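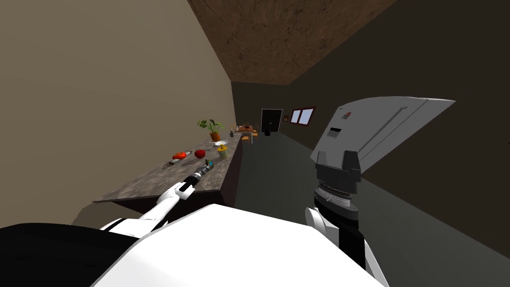 What does Akgate make?

Akgate makes planning and control software for robot arms that work in homes and kitchens. We do not build the arms themselves. Our customers bring their own hardware, and our software decides where each arm should go, how it should get there, and when it should stop.

About Akgate

Akgate is a software company based in Prestville. We were founded by Silvana Miranda and Latrice Benavides, who had worked together for seven years on motion planning for warehouse systems before turning to household work. The company remains privately owned and is run by its two founders.

Our work begins with a simple observation about household tasks. A warehouse arm does the same job at the same station all day. An arm in a kitchen meets a counter that was arranged by someone else, for other purposes, and that will be arranged differently tomorrow. Software written for the first setting does not carry over well to the second. It must be able to look again, change its plan, and give up safely when no good plan exists.

The company employs people with backgrounds in control engineering, computer graphics, software testing and occupational therapy. The last of these sometimes surprises visitors. Our therapists advise on how people reach, grip and set things down, and they review every new task before it enters our test library.

Our Products

Quintana is our motion planner. It takes a goal, such as picking up an object from a crowded counter, and returns a path for one arm or for two arms working side by side. Quintana checks each path against the robot's own body as well as against the furniture. It also reports why a path was refused, in words that an operator can read without a manual. Early customers asked for this feature more often than for any other, and it has been part of the standard package since the second release.

Justetum is our simulation and test tool. It holds a library of 244 household tasks, most of them set in kitchens and dining rooms, along with the rules by which each task is scored. A customer can load a model of its own robot, connect its own controller, and run the whole library overnight. Results are stored with the exact software version that produced them, so that a failure found in November can be replayed in the spring.

The two products are sold separately. Many customers use Justetum to test planners other than our own, and we support them on the same terms.

How We Work

All planning software at Akgate is tested in simulation before it is allowed to move a physical arm. A change to Quintana must complete 1,000 simulated attempts on its assigned tasks, and the results are reviewed by an engineer who did not write the change. If the reviewer is not satisfied, the change goes back to its author with the recorded attempts attached.

Our simulated kitchens are furnished with the goods of an ordinary household. A typical counter may hold fruit, a cup, a plate and a potted plant, and the arm must reach among them. Object positions are varied from one attempt to the next. Lighting and surface textures are varied as well, so that the perception software does not come to depend on one particular wall or one particular shade of brown.

We record the view from the robot's body and the view from its wrist. The two are very different. A body view gives a steady picture of the counter and the room beyond it. A wrist view turns with the hand, and the room turns with it. Perception software that performs well on the first can fail badly on the second, and we require that it be tested on both.
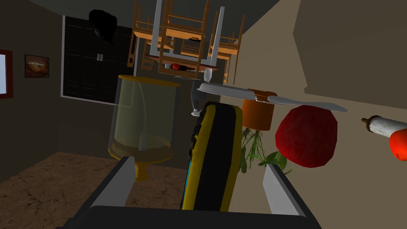

Why is a wrist view harder for software to use than a view from the body?

The view moves and rotates whenever the wrist does, so the direction of "up" in the picture changes from moment to moment. The software must combine each picture with the joint positions recorded at the same instant in order to work out where things are in the room. A small error in timing becomes a large error in position when the wrist is turning quickly.

Much of our perception work is concerned with this problem. Every picture in Justetum is stored with a matching record of joint angles, and the tool will flag any recording in which the two have drifted apart. Customers who wish to train their own models may export both together.

A second area of work is the held object. Once a gripper has closed on something, that object becomes part of the arm for planning purposes. A long item held upright needs more room than an apple, and the planner must allow for its full length on every turn. In the wrist view shown here, a tall yellow-and-black handheld device is held between the two fingers, and the knife, the flower pot and the apple are all in view past it. Quintana adds the outline of the held item to the outline of the hand and checks the two as one shape.

We have also given a good deal of attention to reach across a counter. A planner that considers only the hand may choose a path that brings the elbow or forearm against the counter's front edge. Quintana plans for every link in the arm. Where two arms are fitted, it plans for both, even when one of them has no part in the task.

Our Standards

Akgate publishes a written standard for what it will call a completed task. The object must be at rest in the intended place, nothing else on the counter may have been knocked over, and the arm must have returned to a safe position. An attempt that meets the first condition and misses the others is recorded as a failure. We are aware that this produces lower scores than some customers expect. Ms. Benavides, who wrote the first version of the standard, has declined several requests to relax it.

"A person who asks for a cup does not want the plate on the floor," she wrote in the introduction to the current edition. "Our scores should reflect what that person would say."

The standard is reviewed once a year. Comments from customers are accepted at any time and are answered in writing.

We do not publish results from simulation as if they were results from physical arms. Each report we issue states which kind of test was carried out. Where a customer wishes to quote our figures, we ask that the statement be quoted along with them.

Our People

Silvana Miranda leads the Quintana team and is responsible for all work on motion planning and control. She trained as a mechanical engineer and taught evening classes in mathematics for several years before the company was formed. She continues to review the planner's core code herself.

Latrice Benavides leads the Justetum team and oversees testing, documentation and customer support. Her earlier work was in software quality for medical equipment, and many of our review practices come from that field.

Akgate has over 40 employees, all of whom work from the Prestville office for at least part of the week. New engineers spend their first month on the support desk, answering questions from customers, before they join a product team. The same rule applied to both founders when the desk was opened.

Working With Schools

Justetum is available without charge to schools and colleges for classroom use. The school edition contains the full task library and a reduced set of robot models. It runs on an ordinary desktop computer, although large batches of attempts will take longer to complete. Teachers receive a printed guide with lesson plans on coordinate frames, joint limits, path checking and the scoring of tasks.

Each summer we offer paid placements to students in their final two years of study. Placement students are assigned to a product team and are expected to contribute a task, a test or a repair to the current release. Applications open in November and should include a short sample of the student's own code, in any language, with a note on what it does and what the student would change.

Visiting and Contact

Visitors are welcome at the Prestville office by appointment. A standard visit includes a demonstration of both products and time with an engineer to discuss the visitor's own robot. Those who plan to bring a robot model for loading should send it to the support desk in advance, together with its joint limits and the dimensions of its gripper.

Questions on licensing should be addressed to the sales office. Questions on the task standard, including proposals for new tasks, should be addressed to Ms. Benavides. Reports of software faults should go to the support desk and should state the product version, the task name and, where possible, the saved recording of the attempt.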